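Haverford sorting project, group report, draft 2

Aim was to see if coloured trays make sorting small parts quicker. Red one for keeps, blue for rejects. Brown paper mat under both so nothing slides about or scratches the table top.

Setup took almost 40 minutes, mostly cutting the mat to size. Should of measured first.

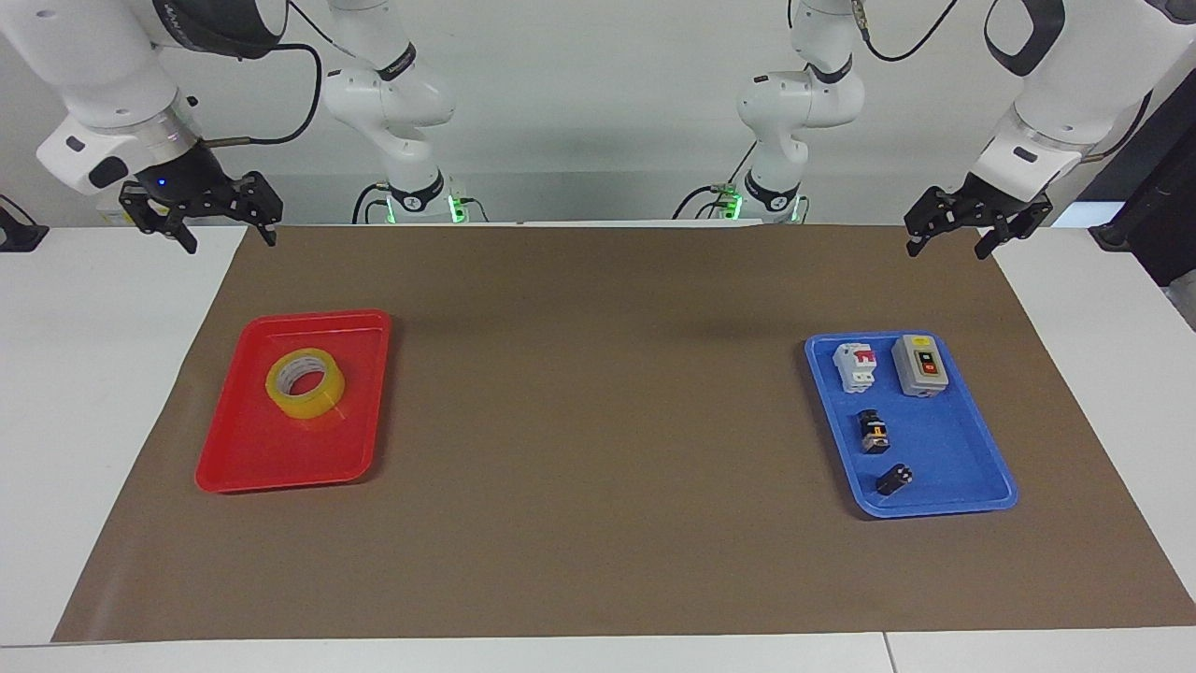 Why two colours and not labels?
Labels got ignored in December, people just dropped parts in teh nearest tray.

Results to follow. 100 parts per run, 3 runs.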